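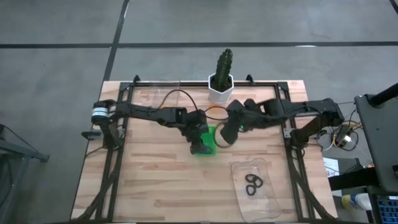
Ticket: Weltell humidity logger stops sending readings at night
Product: Weltell logger with Jelteck base station
Status: Solved, left open for comments

We use six Weltell loggers in our building in Trekthorpe, and one of them stops sending every night. The other five work normally. The readings matter to us in winter, when the heating makes the air very dry and wood can shrink and open at the joints. A top like the light one on the gray concrete floor, made of long, narrow strips, has many glue lines, so I want to know the humidity for the whole night and not only for the working hours. In January the faulty logger lost 433 readings. The gap always starts a little after 11 p.m. and ends before 6 a.m.

What I tried before I opened this ticket:

New batteries, two times, from different packs. No change.

Restart of the base station. The logger came back at once, but it stopped again the same night.

Exchange of places. I put the faulty logger where a good one was, and the good one in its place. After this the good logger had the gaps and the "faulty" one had none. I understood then that the place is the problem, but I did not understand why only at night. 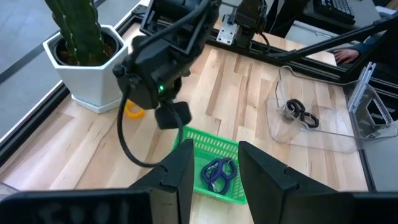
Reading time: 3 min

Update after the first answer from support

Thank you for the quick answer. You asked for the signal value by day and by night. I wrote it down for three days. By day it is between 60 and 65 percent. After 11 p.m. it falls to 17 percent, and then the logger disappears from the list.

You also asked if something metal is moved near the logger in the evening. I had answered no, and I am sorry, this was wrong. The storage room has a steel shutter which closes by timer at 11 p.m. The base station is on one side of it and the logger is on the other. I never see it closed, I am already at home at this hour.

I closed the shutter by hand at 2 p.m. to test. The signal fell in less than a minute. When I opened it, the signal came back.

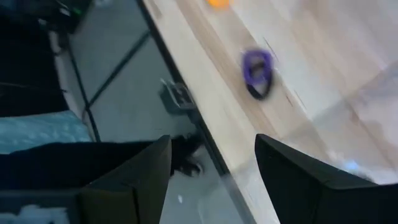 Support proposed two solutions, to move the base station or to add a repeater. I moved the base station first, as it costs nothing. It is now in the corridor, on a shelf from Yupanqui, up to 3 meters from the storage room door. The signal with the shutter closed is 48 percent. It is not wonderful, but there were no gaps for six nights.

One more thing for other users. The logger keeps its readings in memory when it has no connection, but the setting "Send stored readings" was off on all our units. I do not remember that I changed it, so please check it on yours - it is in the second menu, under the alarm limits. With this setting on, the night values arrive in the morning even if the signal was lost.

Open question to support: can the 433 lost readings still be read from the logger by cable? The manual says the memory is overwritten when full, but it does not say after how many days.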